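Stationery & Gifts | Company News

Mandico Adds Personalized Thank-You Cards for Graduation and Wedding Season

DRANDALE – Mandico, the greeting card and paper goods company, is adding a full line of personalized thank-you cards to its catalog this April. The new line has 41 designs and is meant for graduates, newly married couples, new parents and anyone else with a stack of gifts to acknowledge. Orders open at 9 a.m. on the first business day of the month, online and at the company's shop in Drandale.

Until now Mandico has sold thank-you cards only in plain boxed sets with a blank inside. Customers who wanted a name, a date or a printed message had to order a custom invitation and change the wording, and that meant paying the invitation price. The new cards are priced as a separate product and have their own order form.

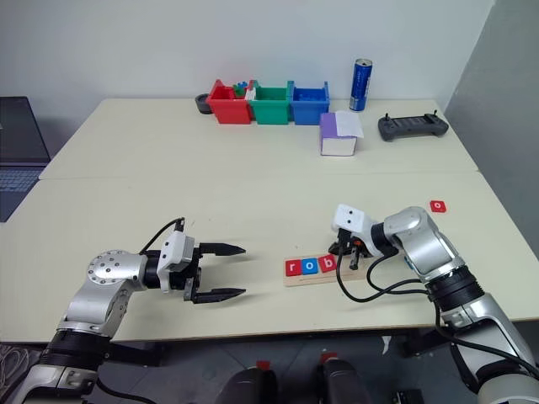

Each card can be printed with up to four lines of text inside and one line on the front. Customers type the wording, pick a lettering style and see a proof on screen before they pay. The proof can be saved and changed later, and a saved proof does not expire. Those who prefer paper can ask for a printed proof by mail, which adds a few days to the order.

The cards are folded and measure five by seven inches. They come in packs of 15, and packs can be combined in a single order. All the cards in a pack carry the same front, but the inside message can be split two ways at no added charge. A couple might use one message for family and another for coworkers. A matching envelope is included with every card, and return addresses can be printed on the back flap.

The designs are grouped by occasion: graduation, wedding, baby shower, birthday, sympathy and general. The sympathy group is the smallest and was added after requests from customers who had ordered memorial service programs. It uses muted colors and simple borders, with no wording on the front unless the customer asks for it.
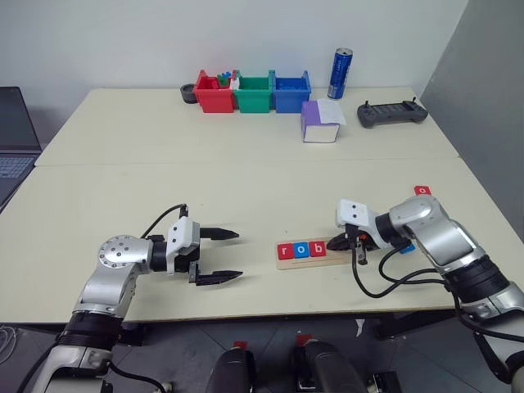 Writing thank-you notes after a wedding took longer than planning the seating, according to one customer who tried the order form before its release, and having the first two lines printed left room for something personal by hand. The same customer asked for a larger space under the printed message, and the inside layout was changed to allow it. The lower half of the inside page is now left open on every design in the line.

Mandico will print the cards at its Briltamow plant, where the company already produces its holiday cards and calendars. Standard orders leave the plant within five business days after the proof is approved. Rush orders leave in two. Orders can be shipped to the customer or picked up at the Drandale shop during regular hours, and there is no charge for pickup. 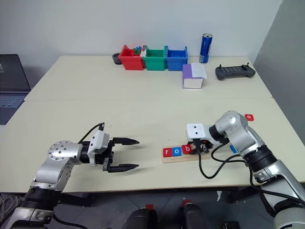 Two paper choices are offered. The standard stock is a smooth matte that takes ballpoint and felt-tip pens. The heavier stock, called Arruda, has a light texture and is available in white or cream. Customers who plan to write with a fountain pen should order a sample first. Samples of both papers are free, with a limit of two per household, and can be requested through the website or picked up at the counter.

The company is also bringing back its address list service. Customers can upload a guest list and have the envelopes printed with names and mailing addresses, in the same lettering as the card. Lists of up to 257 addresses can be handled through the website. Longer lists should be sent to the order desk, which will reply with a price and a ship date. Uploaded lists are deleted after the order ships unless the customer chooses to keep them on file.
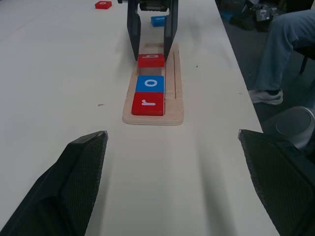
At Mandico, Drandale.

Retailers may carry the boxed, non-personalized versions of the new designs beginning in May. A wholesale price sheet and display rack information are available on request. The minimum opening order is 12 boxes, in any mix of designs, and reorders have no minimum.

Press inquiries, sample requests and wholesale questions may be sent to the Mandico order desk, Suite 1805, Drandale.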